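Speaker notes: "Where the Quiet Goes: Living Upstairs in an Open Office"
Laine Mägi, Wirgate
June 8, 2022, after lunch slot, 15 minutes plus questions

Before starting: check the clicker. Ask whoever is nearest to shut the door. If the coffee machine in the hallway is running, wait it out, because you will lose.

SLIDE 1. Title

Thank them for coming. Say who you are, workplace planner, Wirgate, moved desks for a living long before anyone called it change management. Mention that you have been in charge of the upstairs move since September and that you still have most of your friends.

SLIDE 2. What we were promised

Read the line from the moving-in leaflet slowly: "A generous, light-filled floor where ideas travel freely." Pause. Ideas travel freely. So do phone calls, soup, and the full story of Inese's kitchen renovation (she has given permission for this joke, and she is in row two, so look at her when you say it).

Do not be mean about the leaflet. The person who wrote it may be in the room. Last year in Drillach he was.

SLIDE 3. The room

Keep this bit quick, they have all worked in one. High white ceiling over most of it, beams across, and dark dome lamps hanging down. Then a part on one side where the ceiling comes down and you get flat light panels like a dentist's. Trees out the far windows. It is a handsome room and you should say so before you start complaining, otherwise it sounds like sulking.

The point to land: two ceilings, two offices. People under the low ceiling lower their voices without being asked. People under the high one talk as if they were calling a dog.
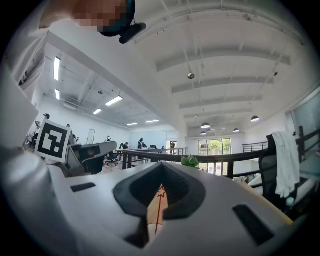
Say that we did not believe this either, so we asked. One question, on paper, slipped under keyboards: "Where do you go when you have to think?" We got 123 answers. Most of them named the low side. A fair number said "home." One said "the stairs," and we have since put a lamp there.

SLIDE 4. The railing

Everyone's favorite. Wooden rail, dark brown, metal balusters, runs along the edge of the mezzanine. The architect's drawings call it a guard. In practice it is the meeting room.

Things people do at the railing, from my own notebook: eat a banana. Take a call they said they'd take outside. Wait for a person downstairs to look up, then pretend they weren't waiting. Have the conversation that was on the calendar for Thursday, three days early, with better results.

(If they laugh at the banana, leave it. If they don't, also leave it.)

We tried putting stools along it. Stools killed it stone dead. The minute there was a seat, it was somebody's seat. Stools went to Dzene, where I am told they are very happy.

SLIDE 5. Lamps

This is the money slide, so slow down. The pendant lamps are dark domes, and they hang from a white ceiling. They look wonderful in brochures. What they do for a person trying to read a contract is a separate matter.

The quote for lowering them was 3000. The quote for desk lamps was 469. Give both figures and let the silence do its work. We bought the desk lamps. Kevex, the project name for all this, was supposed to stand for something, and I would like to thank whoever forgot what.

SLIDE 6. The whiteboard

It is on the back wall of the low side. Ask for a show of hands: who has a whiteboard at work with something on it that says DO NOT ERASE? Then ask who knows what it's for. Hands go down. Works every time.

Our rule now: put a date and your name on it or it goes on Friday. Inese runs this and has no mercy at all. She once erased my vacation.

SLIDE 7. What I'd do again

Ask the one question. Leave the railing alone. Put the phone people under the high ceiling and the readers under the low one, and let them sort out the border themselves, which took a week and one strongly worded sticky note.

What I wouldn't do: the plants survey. Skip this if short on time. If there is time, tell the fern story but stop before the lawyer.

SLIDE 8. Questions

Somebody will ask about headphones. Answer: yes, buy them, good ones.

Somebody will ask if we considered walls. Take a sip of water first. Then say the walls are in phase two, and hand over to Inese.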